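How a Hardcover Book Is Made 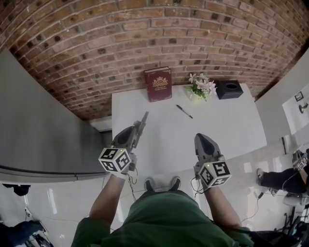

A hardcover book can stand upright without help.

A book with a stiff cover is called a hardcover. A book with a bendy cover is called a paperback. The words inside may be the same. The way the two are put together is different.

Parts of a book

The pages together are called the text block. The stiff outside is called the case. The case has a front board, a back board and a narrow strip between them called the spine. The boards are thick card. Cloth, paper or leather is glued over them.

The edge you open is the fore edge. The top edge is the head and the bottom edge is the tail. The groove beside the spine, where the cover bends, is the joint.

Folding

Pages are not printed one at a time. A printer puts many pages on one large sheet and then folds the sheet. Fold a sheet once and you get two leaves, or four pages. Fold it again and you get four leaves, or eight pages. A third fold gives eight leaves, or 16 pages. A folded sheet like this is called a signature.

The pages on the flat sheet look mixed up, and half of them are upside down. They come out in the right order after folding. You can test this with a sheet of scrap paper. Fold it in half twice, number the pages with a pencil, and unfold it.

Sewing

The signatures are stacked in order. A needle and thread go through the fold of each one and join it to the next. A sewn book opens flatter than a glued one, and its pages do not fall out easily.

At the Stalside bindery in Fisdale, Mali Hopkin sews books by hand. A book with 14 signatures takes her most of a morning. The sewing machine in the next room, run by Kam-wah Au, finished 349 books in one shift last December.

Gluing and rounding

Glue is brushed along the sewn folds. While the glue is still a little soft, the spine is tapped with a hammer until it curves. This is called rounding. A rounded spine helps stop the pages from sagging forward when the book stands on a shelf. A strip of thin cloth goes over the spine next. It sticks out on both sides and will help hold the case on.

Casing in

The case is made separately. Two boards and a spine strip are laid on the cover cloth, and the edges of the cloth are turned in and glued down. The title is often stamped on with a hot metal tool and a thin layer of colored foil. Gold foil is common, but most of it contains no gold.

Last, the text block is set into the case. The first and last sheets, called endpapers, are pasted to the inside of the boards. The book goes into a press until the paste dries. At Stalside, 50 books fit in the press at once.

Words to know

Case: the stiff cover of a hardcover book.
Endpaper: the sheet that joins the pages to the cover.
Leaf: one piece of paper in a book. Each leaf has two pages.
Signature: a large sheet folded to make a group of pages.
Text block: all the pages of a book, joined together.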